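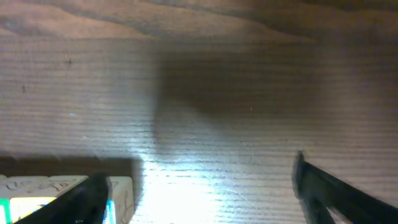
4. Setting up a recording block

Read section 3 first (power, cables, homing). This bit covers the spelling task only – the one used for the Clanville runs. Same steps work for the sorting task, but the scoring is different, see section 6.

What the method needs from you: a set of short demonstrations where the start layout changes every time. Two arms, lettered blocks, a target row in the middle. The policy learns from the wrist views and the head view together, so all three streams have to be good or the episode is no use.

4.1 Before you start

1. Clear the tabletop. Packets, tools, mugs, all off before the first real episode.
2. Open both grippers fully and look at each wrist view. Both fingers should show, left and right, with bare table between them.
3. Check the light. A bright patch between the fingers is OK for a test but turn the lamp down if the grain washes out. The Forkton set was recorded too bright and we lost a lot of it.
4. Wait for the green light on each wrist. No green, no recording.
5. Start Inisano on the recording machine, pick "spell", type the target letters.

Note: exposure is locked when the session opens. Change the lamp after that and you have to close the session and open it again. Annoying, yes.

4.2 Laying out the blocks

1. Tip the blocks out on the far half of the table. Spread by hand. Don't make a pattern.
2. Leave the near half bare. The arms need it for the swing.
3. Letters can face any way – sideways, upside down, fine. Do not straighten them.
4. Nothing touching the cable loops.
5. Press Record, wait for the tone, then move.

Caution: keep hands off the table once the tone has gone. If a hand gets into any of the views, bin the episode and start again.

4.3 Building the row

1. Use whichever arm is nearer to the letter. Other arm stays parked but can be over the table.
2. Grip on the side faces, lift clear, carry, lower, let go. No dragging for the first block.
3. Later blocks may be nudged up against their neighbour with the fingertips. Small gaps are alright, the scorer allows for them.
4. Retract before the next reach. Skipping this was the main cause of knocked rows in the December runs. 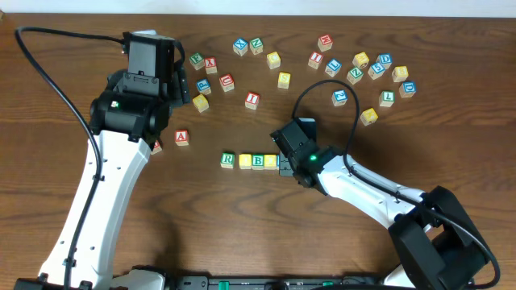 How many episodes do I need before training is worth starting?

Start at 80 for a first look, and expect poor results on letters that have only turned up a few times. The numbers we report come from 600 training episodes, with 20 held-out layouts for testing. We recorded 758 in total, the rest were thrown out for dropped frames, hands in view or wrong target typed.

4.4 Checking the wrist streams

Do this after the first episode, and again whenever you swap a gripper or touch a camera.

1. Open the episode in the Tamura viewer. Wrist tab.
2. Step through to the reach. The letters near the fingers must be readable when you pause.
3. Look for smearing on the finger edges. A bit is normal in fast moves, but not at the moment of the grasp.
4. Compare the timestamps with the head stream. If they drift apart, restart the recorder, dont try to fix it by hand.

Note: fingertip pads wear. Blocks start to slip and people grip harder to make up for it, then the force trace is off for the whole session. Change the pads early.
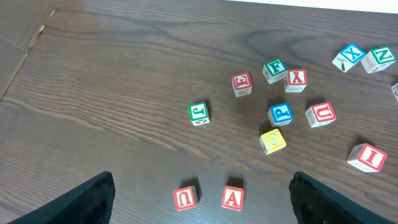
5. Check that some episodes have the block you want close to its neighbours, and some have it out on its own. The policy trained on spaced-out layouts alone did fine on those and badly on anything crowded.
6. Mark the episode keep or bin. No maybes, the loader ignores anything unmarked.

Caution: do not rename the episode folders. The split file goes by folder name, and a renamed one can end up in both training and test whithout any warning.

4.5 Closing the session

1. Park both arms, grippers open.
2. Close the session in Inisano and wait for the copy to finish.
3. Write the lamp setting and pad change (if any) in the session notes.
4. Power down as in 3.6.

Section last changed 22nd September. Scoring is in section 6, training settings in section 7.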